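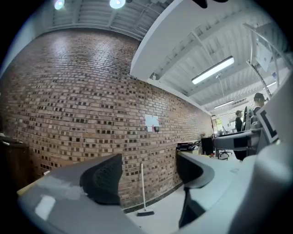
How to plumb a swim and feed it accurately with a pole

Many anglers who come to pole fishing from the feeder rod have the same problem in the first months. They buy a decent pole, they buy good bait, and they catch less than the person on the next peg. In most cases the reason is under the water. They do not know how deep the swim is, and the bait does not go in the same place twice. This page explains how I prepare a swim on a lake or a slow canal. I learned it on the Ornbridge canal, where the fish are small and the bottom is not kind to lazy people.

What you need

A pole of any length that you can hold comfortably. If your arms are shaking, it is too long for you, so take off a section.
Two or three top kits, already rigged.
A plummet. I use a heavy one, 20 grams, for finding the shape of the bottom, and a lighter one for the final check.
A marker pen or a small bottle of correction fluid.
A pole cup, the small type that clips on the tip, and a bigger one for the start of the session.
Groundbait, casters or pellets, and something for the hook.

You do not need expensive equipment for any of this. My cups are from Kitport and they are the cheap ones. The clip became loose after one season, and I fixed it with a turn of electrical tape.

Step 1. Choose your line before you tackle up

Sit on your box and look straight in front of you. Find something on the far bank which will not move during the day, for example a fence post, a tree trunk or the corner of a building. This is your aiming point. Do not choose a duck, a shadow or a parked car. I once chose a white van and at 11 a.m. it went home.

Write down the aiming point if you fish more than one line. It sounds too simple, but after two hours with two lines many people are feeding a third one.

Step 2. Find the depth

Put the heavy plummet on the hook and ship out to the distance you want to fish. Lower it slowly until you feel it touch. The line must be straight down from the pole tip. If there is wind, keep the tip close to the water, because a bow in the line will give you a false depth.

Now look at the float. If it is under the surface, the rig is too shallow and you must move the float up the line. If the float stands too high or lies flat, the rig is too deep. Move it a little at a time until only the tip of the bristle is showing with the plummet on the bottom and the line tight.

Then do the same half a meter to the left, half a meter to the right, half a meter closer and half a meter further out. This is the part that people skip. You want to know where the slope finishes and where it is flat. Feed on a slope rolls down to the bottom of it, and the fish will follow it and leave you with nothing to catch.

If you find a soft place, where the plummet sinks slowly and comes back with black mud on it, move away from it. A hard, clean place is usually better, even when it is a little closer to the bank than you planned.

Step 3. Mark the depth

When you are satisfied, hold the hook at the bottom of the top kit and stretch the rig along it. Make a small mark on the pole where the float comes. If the float slips later, or if you change the rig, you can return to the same depth in a few seconds.

For skimmers and bream I begin with the hook just touching the bottom, then I add two or three centimeters if there is tow on the water. For roach I begin at dead depth and I come up if I get bites when the rig is falling.

Step 4. Make the groundbait

Mix it before you plumb up, so it has time to take the water. Add water little by little and stir with your hand open. Leave it for ten minutes, add a little more water, and pass it through a riddle.

To test it, squeeze a ball with one hand and drop it in the margin. In shallow water it should break when it arrives at the bottom. In deep water you can squeeze it harder. If it breaks at the surface, you are feeding the whole lake.

Step 5. Feed the swim

Ship out the big cup slowly, with the pole level. Put the tip exactly where your float will be and line it up with the aiming point. Turn the pole over when the cup is close to the water, not from one meter above it.

How much to put in depends on the place and the month. In summer, on a lake with many bream, I start with four or five balls. In November I put in one, the size of a small orange, with a few casters inside. You can always add more later, but you cannot take it out again.

After the start, change to the small cup. Feed a little when the bites become slow. If you get line bites, where the float moves strangely and you strike at nothing, stop feeding for ten minutes and add some depth.

Step 6. Keep the same distance all day

Put a piece of tape on the pole section where your hand is when the float is in the right place. Each time you ship out, your hand goes to the tape. On a windy day your body turns slowly to one side without you noticing, so check the aiming point as well.

Common mistakes

Plumbing only one time. Water levels on canals can change when boats use the locks, so check again after a couple of hours.

Using a plummet which is too light. It will swing in the tow and you will believe the swim is deeper than it is.

Feeding after every fish. One fish does not mean there are a hundred. Catch two or three first and see how quickly the bites come.

Lifting the cup full of bait too fast. Half of it falls on the way, and then you have fish at five meters when you are fishing at eleven.

A note about record keeping

I keep a small notebook with the peg, the depth, the aiming point and what I fed. When I draw the same peg again, I still plumb it, but I already know where to begin. On the Meléndez pool my notes from two winters show that the clean place is always close to the bottom of the near shelf, and I did not believe it until I read the pages one after the other. Use pencil, because ink runs when the page gets wet.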